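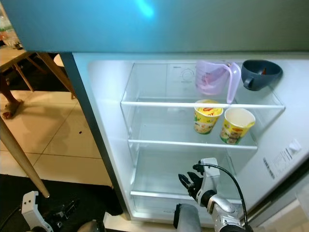
**Ticket 1185 – kitchen fridge, upstairs flat, Fostley**
Reported as: "not keeping things cold, dial does nothing"
Status: open, see bottom
Priority: was high, I have put it down to normal

**First report, March, 8.40am**

Tenant says the fridge is "basically a cupboard with a light in it". Milk off after a day. Wants a new fridge. Has already been told by the shop in Skusthorpe that the thermostat will have gone and that it isn't worth mending at that age. The shop sells fridges, so I'm not taking that as a diagnosis.

Asked for:

- dial position
- what's normally kept in it
- whether the light goes off when the door shuts
- a reading from a thermometer in a glass of water, middle shelf, left overnight

Got back: "medium", "food", "how would I know", and nothing on the last one.

**10.15am**

Looked up the property file. Supplied with the flat, no receipt, no manual. The only paperwork is a Pletex extended cover leaflet with nothing filled in. Hughes did the last visit on this address and the note reads, in full, "regassed, OK". No reading before, no reading after, no mention of finding a leak. If a sealed system was low on gas then the gas went somewhere, and if it wasn't low then I don't know what we paid for. The invoice was 91 pounds. I'd like to see the worksheet before anyone suggests doing it again.

**Visit, 1.30pm**

Contents, for the record, as someone will ask whether it was overloaded. It wasn't. Top shelf had a pinkish plastic measuring jug with a tall handle, and next to it a dark grey plastic bowl pushed up against the right-hand wall. Middle shelf had two instant noodle cups, one sealed with a yellow lid, one with no lid. Nothing on the bottom glass shelf at all.

So the air has all the room it could want. I've crossed out blocked airflow, which was the first suggestion on our own checklist and seems to be the first suggestion on everyone's.

Noodle cups don't need to be in a fridge until there's water in them. Moved the sealed one to the worktop. It won't cure anything but it's one thing fewer to argue over.

Light: comes on with the door open. Held the switch in by hand and it went out, let go and it came back. That tells me the switch works when a thumb presses it. It doesn't tell me the door presses it.

Dial: small round one, upper back wall, above the top shelf. Turned it right down, waited, turned it right up. I thought I heard a click on the way up. I wouldn't swear to it, the kettle was on. The tenant says there was no click and there never has been. Left it at the middle setting.

Door seal: paper strip test, six places. Gripped at the top and down the hinge side. On the opening side near the bottom the strip slid straight out. Wiped the seal with warm soapy water and tried again, slightly better, still poor.

Floor: rocked the cabinet by hand and it moved. Front left foot isn't taking any weight. A door on a leaning cabinet can hang a bit open and look shut. I like this better than a dead thermostat but I've been wrong about feet before.

**Readings, same visit**

| Time | Where | Reading | Door |
|---|---|---|---|
| 1.45pm | glass of water, middle shelf | 11 °C | just shut |
| 2.15pm | same | 10 °C | shut 30 minutes |
| 2.50pm | same | 9 °C | shut, seal wiped, foot wound down |

It's coming down, so it is cooling. "Dial does nothing" may be true, but "doesn't keep cold" is not the same as "doesn't cool", and the ticket has been treating them as one fault. Also the water came out of the tap at 12, so the first figure is mostly the tap.

**Message from tenant, 6.05pm**

"Feels the same to me."

Asked what the thermometer said. It had been taken out to make room for a pizza box.

**Next morning, 9.10am**

Thermometer back in overnight after a second request. 6 °C at 8am, dial at middle. Better than I expected and still warmer than it ought to be. Want 5 or under.

Tenant's view is that it only worked because I was there. My view is that the foot did most of it and the seal will do the rest, but one night is one night and the kitchen was cold.

Hughes rang back. They now say it "may have been a top-up". They have no worksheet. They offered to come and fit a new thermostat at the same time as a new seal, one call-out, 666 pounds for the lot. For that I could buy a whole fridge and have change. Asked them to price the seal alone and they said they'd have to check whether it can be had separately. It can, it pushes into a groove. I had the corner of it out with my fingers.

**Rejected so far**

- *Regas.* No evidence it was needed the first time.
- *Thermostat.* Possible. Not tested properly yet. See below.
- *Fan fault.* Couldn't find a fan in the main compartment. Somebody has typed "check fan" on this ticket from the office and I'd like to know which fan they mean.
- *Leave it empty for 24 hours to reset.* Found on a forum. There is nothing in there to reset that I know of.
- *Bag of ice at the back.* Will make it cold and will also make every reading useless. Tenant has been asked not to.

**To do**

1. Tenant to leave the dial at middle for two nights. No fiddling. Thermometer stays in the water and the water stays on the middle shelf.
2. Then dial to coldest for one night. If the reading drops by two degrees or more the thermostat is doing its job and I'll close that line of enquiry. If it doesn't move I'll order one and apologise to the shop in Skusthorpe.
3. Seal: measure the groove, order the plain type. Until then, warm the slack corner with a hairdryer on low, ease it outwards, shut the door on it and leave it an hour. This sometimes works for a week or two. I've also seen it do nothing.
4. Check the door switch with a phone left filming inside. Fiddly, but a bulb staying on all night would warm the top shelf and I haven't ruled it out.
5. Put something in the fridge. A few bottles of water will do. A nearly empty fridge loses its cold air every time it's opened and the readings jump about. I don't think that's the fault, it just muddies things.

**Added 4.20pm**

Office has asked if this can be closed as "resolved, levelled". No. One foot and one good night. The tenant still says the milk is off, though on asking, it's the same milk.

Cover leaflet: rang the number on the Pletex one to see if the flat was ever registered. Held for a while, then told they could not find the address without a policy number, and could not find a policy number without the registration. Leaving that alone.

Replacement request stays parked until step 2 has a figure against it.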